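Sânziana Anghel keeps her spare pivot pins in a mint tin, and the mint tin in her coat. She says this is because pins left in a drawer get tidied, and a tidied pin is a lost pin. She has looked after the hand-held grippers at Bristbridge long enough to have opinions about drawers.

Bristbridge collects cloth handling data, which means people pick up clothes with a two-jaw gripper held in the fist, so that a robot arm can later be taught to do the same with less complaining. Anghel's job is the tool itself. There are 18 of them on her shelf, and she can tell you which ones she likes.

"People think the clever part is the software," she says. "Fine. Let them. The software has never come back to me with a sock thread wound round its elbow."

The elbow is where most of her day goes. Each jaw is a small set of bars that swing together, so the finger pad stays upright as it closes. Every bar turns on a pin, and every pin wears at its own pace. When one gets loose the pad starts to lean, and a leaning pad lets go of thin cloth at the bottom first.

She checks for this by hand. Close the jaws on nothing, hold them up to a window, look for a wedge of light between the pads. If the wedge is wider at the top she goes to the inner pins. If it is wider at the bottom she also goes to the inner pins, but in a worse mood.

"There was a plan to do it with a gauge," she says. "We bought the gauge. It's very nice. It's in the drawer."

The pads are a separate quarrel. They are ribbed across the inner face, and the ribs are what holds a shirt up. They also collect lint, with dark cloth the main offender as far as Anghel is concerned, and a packed rib grips about as well as a spoon. She cleans them with a dry toothbrush every 100 grabs and swaps them at 900, whether they look tired or not. The supplier, Fidano, says they last longer. Anghel says Fidano is welcome to come and hold the laundry.

She brushes lengthwise first, then across, and never uses alcohol. Somebody used alcohol in June and the pads went shiny. She still has one of them, which she shows to new people in place of a written rule.

I asked what a good grip looks like, expecting a number. She talked about tips instead. A wide piece of fabric hanging down to a point is her favorite test, because the point is bunched and the rest of the weight is somewhere above it. The pads should come in on either side and meet it evenly. If the point sits nearer one pad than the other, the jaw has to drag it across before it can hold anything.

"You can correct with your wrist," she says. "Everybody does, without noticing. Then the arm learns your wrist, and the arm hasn't got one like yours."

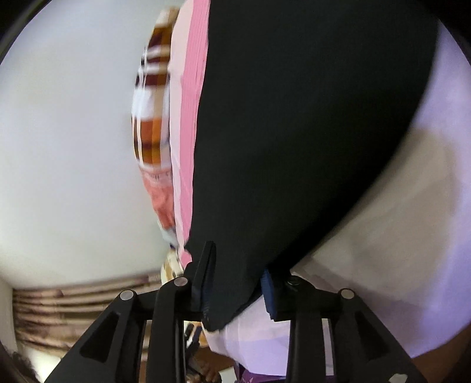

Setting the jaws

The setting procedure came from a colleague everyone calls Vlad, who wrote it on the back of a delivery note and then moved to another department, taking his handwriting with him. Anghel has kept the order and dropped the swearing. Outer pins go in first, finger tight. Then the inner pins, then the pads, then a full open and close, eight times, before anything is tightened properly.

"You want to tighten early. It feels responsible," she says. "Then one side drags and you take the whole thing apart again, and you've missed lunch."

The grease is Vurkico, a smear on each pin and no more. Too much of it travels to the pads, and from there to someone's blouse. She applies it with a cocktail stick – one stick per tool, thrown away after – and she would like it known that she buys the sticks herself.

Her log is a paper notebook. A typical entry reads "left inner, sloppy, changed, still don't trust it." I asked whether that last part was a technical finding.

"It's the only part I reread," she said, and went to look for her coat.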